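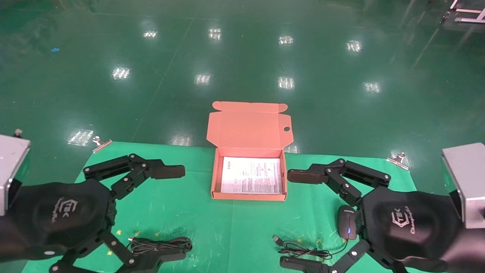 Both hands at the start position, with the open mailer box, the mouse and the cables on the mat.

Home | Products | Guides | Downloads | Support

Search guides... Go

Teaching a packing task with the Plirna two-hand kit

Print this page | E-mail this guide

This guide is for owners of the Plirna kit who finished the first setup and want to teach a small packing job. We use a mailer box, a computer mouse and a cable, because most offices have them already. The steps were tested with the Tazi control program, version 5. In version 2 some menus have other names, and the replay speed cannot be changed.

You need:
- the Plirna kit, mounted and calibrated
- one green mat and two binder clips
- one mailer box with a lid that folds open
- a wired mouse and one more cable
- a printed sheet to go in the bottom of the box

1. Prepare the mat

Put the mat on the work surface and pull it flat. Fix the back edge with the binder clips, one at the left corner and one toward the right. If the mat can move, the hands will push it a little with every try, and after one hour your positions are not good anymore.

A shiny floor behind the table gives reflections of the ceiling lamps. In our workshop in Holtetton the floor is green epoxy and it reflects very much. Tazi can handle this, but you must draw the work zone so that it ends at the back edge of the mat. Open Zone, choose Draw, and click the four corners of the mat.

2. Place the box

Open the lid fully and let it stand up behind the box. The low front wall must look toward you. Place the box in the center, between the two hands, and lay the printed sheet flat inside. A sheet which is bent up at one corner will catch the fingers.

3. Place the items

The cable goes in front of the left hand and the mouse under the right hand. Make loose loops with the cords. Please do not make them perfectly tidy! In real work the cords never lie the same way, and if you teach only with a nice coil, the hands will fail on the first messy one.

4. Record

Press Record and wait for the tone. Guide the left hand first, then the right. Keep the fingertips pointing to the box when you begin, and return to this same position at the end. One recording should not be longer than 400 seconds. If you drop an item, press Discard and begin again. Do not try to save it by picking the item up in the middle.

After every five recordings, move the mouse a little and arrange the cord again.

5. Replay

Set the speed to slow for the first replay and keep your own hands away from the mat. Watch the cord of the mouse. When it hangs over the box wall, the lid will not close later, so you need more recordings where the cord goes in first.

Which plan do you need?

The basic Kestmont service plan stores 3000 recordings. For one packing task this is plenty. If you teach many products you can delete the old ones under Storage, or ask us for the larger plan. Recordings which you delete cannot be brought back.

Known problem: after an update in October, Tazi may forget the work zone. Draw it again as in step 1 and press Save two times.

Print this page | E-mail this guide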